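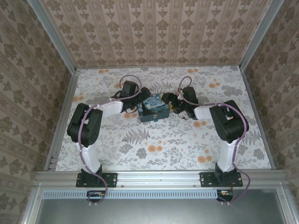 로봇 팔 두 대를 한 레일에 나란히 달 때 간격은 어떻게 정하면 되나?

두 팔을 가운데로 모았을 때 팔꿈치끼리 닿지 않는 거리를 먼저 재고, 거기에 케이블이 움직일 여유를 더하면 된다. 계산으로 시작해도 되지만 마지막에는 팔을 손으로 직접 움직여 보고 베이스 판을 조금씩 밀면서 맞추는 편이 빠르다.

12월 일기, 밤

위에 적은 건 지난달 첫 장에 써 놓은 메모를 옮긴 거다. 그때는 이걸 물어볼 데가 없어서 공책에 혼자 묻고 혼자 답을 비워 놨었는데, 오늘 드디어 답을 채웠다! 베이스 판 간격 확정. 나사도 끝까지 조였다. 이제 더는 안 민다. (이 문장은 나중에 다시 읽고 괴로워할지도 모르니까 연필로 쓴다.)

저녁 먹자마자 Skomesville 공방으로 갔다. 작업대 자리가 비어 있어서 바로 짐을 풀었고, 정신 차려 보니 9시였다. 배가 고픈지도 몰랐다. 요즘은 퇴근할 때부터 머릿속에서 나사를 돌리고 있다. 버스에서도 돌린다.

Stomia라고 이름 붙인 이 작업칸이 이제 제법 집 같다. 바닥에는 회색 고사리랑 풀꽃 그림 사이에 살구색 꽃이 드문드문 섞인 흰 바닥지를 깔았고, 벽 세 면에는 갈색 다마스크 무늬 벽지를 발랐다. 뒷벽은 줄무늬를 세로로 세우느라 애를 먹었다. 처음 붙일 때 위쪽은 맞는데 아래로 내려올수록 조금씩 틀어져서 한 번 떼고 다시 했다. 떼는 건 금방인데 풀 자국 닦는 게 한참이었다. 그래도 모서리 알루미늄 기둥 옆으로 무늬가 딱 떨어지는 걸 보면 아직도 혼자 웃는다. 로봇이 일하는 곳에 벽지가 있다는 게 나는 너무 좋다.

오늘 한 일을 순서대로 적어 둔다.

먼저 왼팔. 지난번에 베이스 쪽에서 딱딱 소리가 나던 게 계속 마음에 걸렸다. 서보 기어가 나갔나 싶어서 겁을 먹고 있었는데, 판을 풀어 보니 나사 하나가 레일 홈 안에서 비스듬히 물려 있었다. 너트를 빼서 방향을 바로잡고 다시 끼웠더니 소리가 사라졌다. 기어는 멀쩡했다! 서보 값을 머릿속으로 이미 한 번 낸 상태라 돈을 번 기분이었다. Rieger에서 온 나사 봉지가 거의 비어서 다음 주문에 넣어야 한다. 길이는 지금 쓰는 것과 같은 걸로. 저번처럼 한 치수 긴 걸 시키면 또 판 밑에서 걸린다.

그다음 케이블. 오늘 제일 오래 걸렸고 제일 재미있었다. 보라색 케이블을 흰 링크를 따라 클립으로 물리고, 팔꿈치 바깥으로 돌려서 손목 위에 크게 고리를 하나 남겼다. 원래는 팔에 바짝 붙여 깔끔하게 정리할 생각이었는데, 그렇게 하면 손목을 끝까지 꺾을 때 케이블이 팽팽해지면서 커넥터를 잡아당긴다. 지난주에 시험하던 중에 왼손목이 갑자기 응답을 안 해서 한 시간을 코드만 뒤졌는데 커넥터가 반쯤 빠져 있었던 것도 그 때문이다. 그 한 시간이 지금도 아깝다. 고리를 크게 남기니까 손목이 어느 쪽으로 돌아도 줄이 편하게 따라온다. 손으로 팔을 천천히 접었다 폈다 하면서 고리가 부풀었다가 줄어드는 걸 구경하고 있으면 시간이 잘 간다. 오른팔도 같은 방식으로 했다. 다만 오른쪽은 베이스 옆으로 줄이 꽤 크게 나갔다가 앞쪽 아래로 감겨 돌아온다. 보기에는 좀 덜렁거리는데 길이를 줄이려면 끝을 새로 찍어야 해서 오늘은 그대로 두기로 했다. 다음 할 일 목록에 적음.

그리퍼 쪽 가는 선은 아직 마음에 안 든다. 턱이 벌어질 때 선이 아래로 늘어진다. 물건에 걸린 적은 없지만 언젠가 한 번은 걸릴 것 같다. 수축 튜브로 묶을까, 아니면 작은 고리를 하나 출력해서 붙일까. 고리 쪽으로 마음이 기운다. 출력하는 핑계가 생기니까.

간격 이야기. 처음에는 도면에서 나온 값대로 달았는데, 양쪽 그리퍼를 가운데로 모으면 팔꿈치 두 개가 아슬아슬했다. 부딪치지는 않았다. 그런데 아슬아슬한 상태로는 마음 놓고 속도를 올릴 수가 없다. 그래서 왼쪽 판을 조금 밀고, 팔을 모아 보고, 또 밀고, 또 모아 보고. 너무 벌리면 이번에는 팔이 가운데 뒤쪽까지 안 닿는다. 손가락 한 마디도 안 되는 범위에서 왔다 갔다 하다가 어느 순간 양쪽이 다 편해지는 자리가 나왔다. 바로 유성펜으로 레일에 표시하고 싶었지만 지워지지 않을 것 같아서 참고 마스킹 테이프로 잡은 다음 조이고 나서 뗐다.

조이고 나니 당연히 영점이 틀어졌다. 양팔 다 다시 잡았다. 관절을 하나씩 기준 자세로 놓고 값을 저장하는 일인데, 처음 할 때는 공책을 펴 놓고 한 줄씩 따라 했던 걸 오늘은 보지도 않고 끝냈다. 이런 게 쌓이는구나 싶어서 기분이 좋았다. 물론 중간에 왼팔 값을 오른팔에 저장해서 처음부터 다시 한 건 비밀이다. 두 팔이 똑같이 생겨서 그렇다. 보드에 왼쪽, 오른쪽 스티커를 붙여야겠다. 보드는 레일 아래, 각 베이스 바로 밑에 넣어 두었는데 들여다보려면 고개를 옆으로 꺾어야 해서 목이 뻐근하다. 그래도 전선이 짧아져서 자리 자체는 마음에 든다.

그리고 상자! 뚜껑에 별이 빛나는 밤 같은 그림이 인쇄된 작은 상자다. 파란색과 노란색이 소용돌이치고, 앞에 조그만 금속 걸쇠가 달려 있다. 첫 연습 대상으로 이걸 고른 건 순전히 예뻐서였는데, 해 보니 난이도도 괜찮다. 한 팔로 잡으면 밀려나고, 양쪽에서 같이 잡아야 얌전히 있는다. 그러니까 두 팔을 같이 쓰는 보람이 있다.

오늘의 목표는 소박하게 양옆에서 동시에 다가가서 같이 멈추기. 첫 시도는 오른팔이 먼저 도착해서 상자를 왼쪽으로 슬쩍 밀어 버렸다. 두 번째도 비슷했다. 속도 값을 들여다보니 오른쪽만 예전 시험 때 올려 둔 숫자가 그대로 남아 있었다. 96. 왼쪽은 훨씬 낮은데! 양쪽을 낮은 쪽에 맞추고 다시 돌렸더니 검은 그리퍼 둘이 스르륵 내려와서 상자 양옆에 거의 닿을 듯이 멈췄다. 동시에. 진짜로 동시에! 소리를 질렀다. 옆 작업대에서 사포질하던 소리가 뚝 끊겼다가 다시 들렸다. 부끄러웠지만 한 번 더 돌렸다. 또 됐다. 그래서 또 돌렸다.

들어 올리는 것도 해 봤다. 살짝 뜨기는 떴는데 앞쪽이 먼저 기울어서 얼른 내렸다. 잡는 위치가 뒤로 치우친 것 같다. 아니면 턱 안쪽이 미끄럽거나. Wadus 고무 패드 남은 게 집 서랍에 있을 텐데 어느 서랍인지가 문제다. 내일 아침에 찾아볼 것. 패드를 붙이면 턱 두께가 바뀌니까 닫힘 값도 손봐야 하고, 그러면 또 영점... 은 아니고, 그건 관절이랑 상관없으니 괜찮다. 지금 쓰면서 잠깐 식은땀이 났다.

바닥지에 대한 메모 하나. 상자 놓는 자리를 테이프로 표시하려다가 그만두고 무늬를 기준으로 삼기로 했다. 가운데 큰 고사리 잎이 있고 그 오른쪽에 주황빛 꽃 한 무더기가 있어서, 고사리 잎보다 뒤쪽에 상자를 놓으면 매번 비슷한 데로 간다. 정밀하지는 않다. 그런데 연습 단계에서는 상자가 조금씩 다른 데 놓이는 게 오히려 도움이 될 것 같아서 당분간 이렇게 간다.

정리하고 나오면서 불 끄기 전에 한참 쳐다봤다. 두 달 전에는 작업대에 서보가 봉지째 쌓여 있었고, 나는 어느 쪽이 혼이 큰 쪽인지도 몰라서 링크를 거꾸로 조립했었다. 그때 적은 일기를 방금 넘겨 봤는데 글씨가 화가 나 있다. 오늘 글씨는 신나서 날아간다. 둘 다 읽기 어렵다는 점은 같다.

다음에 할 것
그리퍼 선 잡아 줄 고리 출력
오른팔 케이블 끝 새로 찍기
보드에 왼쪽 오른쪽 스티커
고무 패드 찾기, 없으면 새로 사기
Rieger 나사 주문, 길이 확인하고 또 확인
속도 값은 양팔 공통으로 한 군데서만 읽게 고치기

걸쇠 여는 건 아직 먼 얘기다. 한쪽이 상자를 붙잡고 다른 쪽이 걸쇠를 젖혀야 하는데, 지금 턱 끝이 저 작은 걸쇠에 비하면 너무 뭉툭하다. 끝이 가는 턱을 따로 그려 볼까 하고 벌써 종이 귀퉁이에 낙서를 시작했다. 자야 하는데. 끝을 살짝 휘게 하면 걸쇠 밑으로 들어갈 것 같기도 하고, 그러면 평평한 걸 집을 때는 불편할 것 같기도 하고. 물 한 잔 마시고 한 장만 더 그리고 자겠다.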